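Search this site
Enter keywords

May
Na-rae Yeon

4. Keeping up with coursework in the middle of term

Figure 1. Tabletop with an orange-yellow surface.
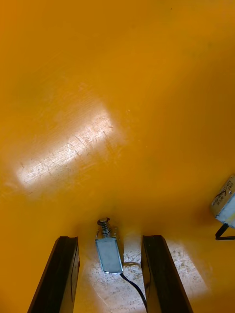
Desmond Marchetti remarked at interview that the weeks before the thesis draft were the only ones in which he stopped answering messages from home. Of the 32 final-year students in the study, 12 gave similar accounts. Most had two or more written assignments due within eight days of each other, and five had asked for an extension on at least one.

Students who used the Dritine planner recorded their study hours each evening. The remainder kept paper diaries, which were less complete and are treated with caution in Section 5. Neither group reported a steady pattern of work. Hours rose sharply before a deadline and fell again after it, and reading for seminars was the first task to be put off.

Related items
Nestivex study diary: notes on method
Paid work and the final year
Sleep and deadlines among first-year students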